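Still waiting on the rain

2022-08-09

Day whatever of the heat and I have officially become one of those people who checks three different weather apps before coffee. They never agree. One of them had a little cloud with a lightning bolt on it for this afternoon and I got so excited I took the cushions in off the porch. You can guess how that went.

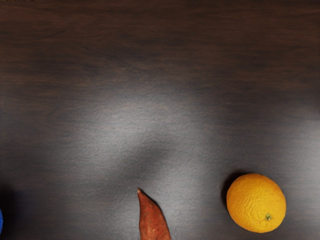 So the cushions are in the hallway now and I keep tripping over them, and the sky over Keston is the same flat white-blue it's been since the middle of July. I did hear thunder on Sunday night, I'm sure of it, way off past the ridge. Birdie Blackwood says it was a truck. Birdie can believe what she likes.

The rain gauge on the back fence is the cheap plastic kind, and the only thing it has collected lately is a wasp. I used to write the numbers down every morning (I have notebooks going back to when we moved in, don't laugh) but there's not much fun in writing a zero. Last time I got anything worth reading was that wild half hour in June when the storm drains backed up on Okafor Street and Reginald Doucet's trash cans ended up down by the bus stop. That's how it goes here, all of it at once and then nothing.

What's been getting to me is the nights. I can handle a hot day! I close the blinds, I move slowly, I eat a lot of melon. But when it's still sticky at midnight and the curtains are hanging there like they've been painted on, I get mean. I've been sleeping downstairs with the fan on a chair pointed right at my head, and I wake up with a stiff neck and eyes like sandpaper, and I still think it's worth it.

Leilani Szabo, who moved up to Niltier last fall, keeps texting me about the fog up there. Fog! She had to put on a sweater to walk the dog. She's only 30 miles away but they're up on the slope and they get that cool air spilling over in the evening, and I never appreciated what a difference it makes until she started bragging about it. I told her I'd be up on Saturday with a folding chair and she hasn't answered yet.

The garden is what you'd expect. I've given up on the lettuce, the beans are sulking, and the tomatoes look fine but have quit setting fruit, which I'm told they do when the nights stay this warm. The one happy thing out there is the rosemary. I water at six in the morning before the sun gets over the garage and by lunch the dirt looks like I never bothered.

The forecast tonight had a front coming through late Thursday, with a wind shift first and then showers into Friday morning. They said "a chance of," and I've been hurt by that phrase before. But the wind did swing around for a few minutes while I was doing the dishes, and it smelled different, a bit like dust and cut grass. I'm leaving the cushions in the hallway until Friday.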